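Vaswood Residents list
Re: Allotment water rates
Mar 15, 2023

> The Prikereo Lane site used 492 units last year, and the
> proposal is to split the bill equally between all 54 plots
> from April. Any objections, please speak now.

Speaking now, then. I have a half plot and grow mostly leeks, which drink modestly and never complain. Equal shares would have me paying the same as the gentleman with the pumpkins, and those pumpkins have been on the hose since I joined seven years ago.

Could we charge by plot size? It isn't perfect – a small plot can still hide a large pond – but it's closer to fair, and the sums would fit on the back of a seed packet.

I'd also like the tap by the compost bays mended before we argue over who pays for the drips.

PS for the swaps thread: desk still going, free to anyone with a van and a strong friend. 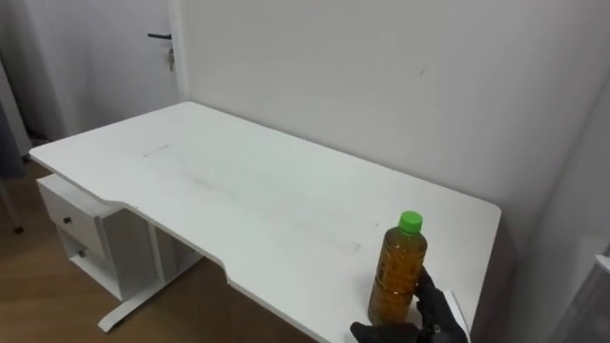

White desk with curved front, some scuffs and marks on top.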